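Comparing pusher tips on a tabletop arm: quick how-to

Wrote this up fast after doing it on the Nellmont arm with two tips, the Gerbridge rod and the Plesier pad. Should work for any arm that takes a screw-on tip.

What you need
Arm, both tips, hex key, a flat board, a set of plastic blocks in mixed shapes. Controller is a Pai, stock settings.

1. Level the board first. Check the corners. If it rocks, shim it. Skip this and you'll blame the tip for everything.

2. Mount the rod. Snug, not gorilla tight. Jog down slow until it just touches, then back off a hair. Save that height as your zero.

3. Set speed to 20 percent for the first runs. Faster later if you must.

4. Lay out the blocks by color. Spread the groups out so the tip can get in between them. Use the awkward shapes too, stars and hearts, becuase a cube tells you very little.
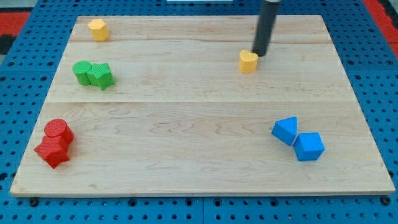 5. Push one block per run. Start with the tip near the block but off to one side, then come in square. Log start pose, end pose, and whether it spun. Cylinders roll off a thin rod if you're off center. Stars catch on the points.

6. Swap tips, redo the zero. Yes, again. The pad is longer and I drove it into the board once.

7. Same pushes, same order. Don't tidy the layout differently for the second tip or the numbers mean nothing.

My numbers
2,000 pushes per tip. Rod: 1,498 landed inside the target circle. Pad did worse on hearts, better on cubes, still sorting that log so no total yet. Tip swap plus re-zero took 62 seconds once I got the hang of it.

Settings I kept
Speed 20 percent, force limit at default, camera exposure locked. Auto exposure kept drfting and the pose estimates went with it.

Pad log goes up when it's cleaned.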